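Uler two-tier shoe rack, black tube and fabric

Print this page | E-mail this page

The Uler is a low, open shoe rack for entryways, closets and the foot of a bedroom wall. It is sold by Fudix as a flat pack. The structure is a set of black tubes joined by push-fit metal connectors. Each tier is a length of black fabric, stretched between the front and rear rails. There are no side panels, no back and no doors.

The rack is intended for everyday shoes in pairs: sneakers, flats, loafers, sandals and children's shoes. It is not intended for tall boots, ski boots or work boots with steel toecaps. The fabric will carry the weight of one or two heavy pairs without damage, but a full tier of them will sag and pull the front rail inward.

Construction

The tubes are thin-walled steel with a black coating. Uprights, rails and crossbars have different lengths and are bundled separately in the carton. All joints use the same type of connector, so a connector taken from one corner can be used at any other. No screws are required, and none are supplied.

Each shelf has a sewn sleeve along its front and rear edge. The rail slides into the sleeve before the rail is fitted to its connectors. This order matters. A shelf cannot be added once both ends of the rail are seated, and most of the calls we take on this model concern a tier that was assembled with the sleeve empty.

The fabric is a plain nonwoven with no coating on the upper face. It passes air, which helps shoes to dry out between wearings, and it also passes fine grit. Place a tray or a washable mat under the rack if the floor is light in color or easily scratched.

Assembly

Lay out the tubes by length. Fit the connectors to the four uprights first, by hand, until the tube reaches the stop inside the connector. Slide the rails into the sleeves of the lower shelf and attach them to the left pair of uprights, then to the right pair. Repeat with the upper shelf. Add the end crossbars last.

Stand the rack on a flat floor and press down on each corner in turn. If one corner lifts, a tube is short of its stop. Do not use a metal hammer on the connectors. A rubber mallet is acceptable, or the heel of the hand with a folded towel over the joint.

The fabric will look slack on the first day in a cold room and tightens as the rails settle. If it is still slack after a week, remove the end crossbars, check that the seam of each sleeve faces down, and refit.

Position and loading

Set the rack with its long side parallel to the wall. It may touch the wall. On a painted surface, stick a felt dot to the rear connectors to prevent marks. On thick carpet the uprights sink unevenly and the rack leans; a thin board under the feet corrects this.

Load the lower tier first. Put the heaviest pairs near the ends, close to the uprights, and the lighter pairs toward the middle. Shoes may be stored toe to the wall or heel to the wall. Toe to the wall gives easier access, as the collar of the shoe is nearest the hand, and laces can be dropped inside the shoe or left across the top.
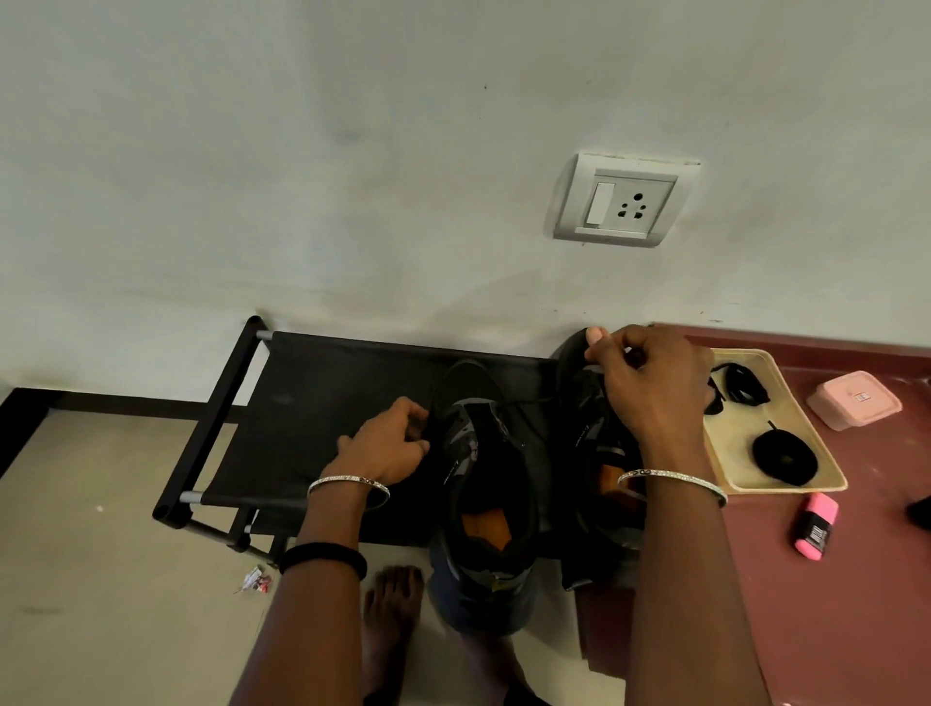

Keep both shoes of a pair on the same tier. A large size may be deeper than the shelf, and in that case the sole should bear on the front rail, with the weight of the shoe behind it. A shoe that bears only on its toe will work its way off the front when the rack is bumped. The same applies at the ends: a shoe set across the end rail is stable only if most of the sole is on the fabric.

Loose laces should be kept clear of the connectors. They catch in the gap between the tube and the connector collar, and a sharp pull on the shoe can then draw the tube out of its seat.

The rack is a floor unit. Do not hang it, do not stand on it, and do not use the upper tier as a seat while putting on shoes. It can be moved when loaded if two people lift it by the lower rails, but the correct procedure is to empty it first.

Stacking with Amrani add-on tiers

The Amrani add-on kit raises the rack by one tier and uses the same tube diameter and the same connectors. One kit may be added. A second kit fits mechanically, but the resulting height is too great for the width of the base, and we do not supply wall anchors for this range. Customers who need four tiers should look at the Flastetti, a separate model with a deeper base and a welded end frame.

Uler shelves and Flastetti shelves are not interchangeable. The sleeves are cut to different widths — a Flastetti shelf will go onto a Uler rail but will not reach tension.

Cleaning

Dry soil and dust show readily on black fabric, especially on the top tier. Remove the shoes and go over the fabric with a soft brush or the brush head of a vacuum cleaner at low suction. For marks that remain, use a damp cloth with a drop of dish soap, then a second cloth with clean water. Let the shelf dry before shoes are put back.

The shelves should not be machine washed. The sleeves shrink at a different rate from the panel and the shelf will no longer fit its rails. Bleach, solvent cleaners and shoe polish all leave permanent marks. When polishing or spraying shoes, take them off the rack.

Wipe the tubes with a dry cloth. If the coating is chipped, dry the area and cover it with black enamel touch-up paint, as bare steel will rust where wet shoes are stored. Check the joints when cleaning and push home any tube that has moved.

Specifications

Model: Uler, two tiers
Width: 800 mm
Depth: 214 mm
Clear height between tiers: 158 mm
Color: black, with bare metal connectors
Shelf material: nonwoven fabric, uncoated
Tools: none required
Add-on: Amrani kit, one per rack

The clear height is measured from the lower fabric, without load, to the underside of the upper rail. High-top sneakers should be measured before ordering. Where the collar is too tall for the lower tier, store the pair on the upper tier, where height is unrestricted.

Spare parts

Connectors, single tubes and replacement shelves are held in stock and can be ordered separately. State the position of the tube (upright, rail or crossbar) and its measured length. Shelves are sold singly with the sleeves already sewn. Connectors from racks of other makes may look alike but are often cut for a different tube, and a loose joint cannot be corrected with tape or glue.

Connectors are also supplied in trade packs of 200 for rental and dormitory use. Trade packs ordered now will ship in December.

Returns

An unused rack may be returned in its original carton with all tubes and connectors present. Assembled racks are accepted if there is a manufacturing fault. Before reporting a fault, please check the sleeve seams and the seating of the tubes as described under Assembly — most leaning racks are corrected at this step. Marks on the fabric from use are not treated as a fault.

Page revised 11/20/25

Contact Fudix | © Fudix. All rights reserved. | Back to top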